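# Chapter 2: What the Household Survey Can't Tell You

Most books on consumer spending start with a table. This one starts with a doubt about tables.

In April 2000 the town of Udard was said to have the thriftiest households in its region. The claim came from a spending survey with 1324 replies, and it was repeated for years. Few readers asked who had filled in the forms. The forms went out with the water bill, so renters whose landlords paid the water never got one. Renters in Udard also spent more on meals out. You can guess the rest.

A survey can be large and still be wrong. Size helps with bad luck - it does very little for a bad list.

Be just as careful with the word "household." The Brivier survey counts people who share a kitchen. The Dirkia survey counts people who share an address. Put a grown son in the basement with a hot plate and the two surveys disagree about how many households live there. Papers that compare the two towns rarely mention it.

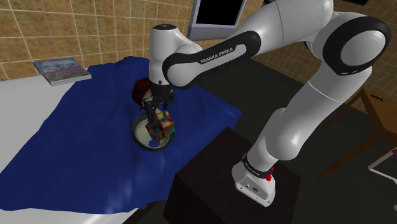
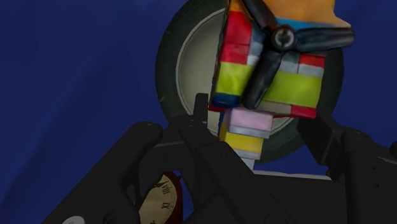
## 2.1 Asking People What They Spent

Suppose the list is good. We still depend on memory, and memory for small purchases is poor. People recall the rent to the dollar and forget the coffee. Diaries are supposed to fix this. Do they? Entries tend to thin out in the second week, and I doubt that anyone stopped eating.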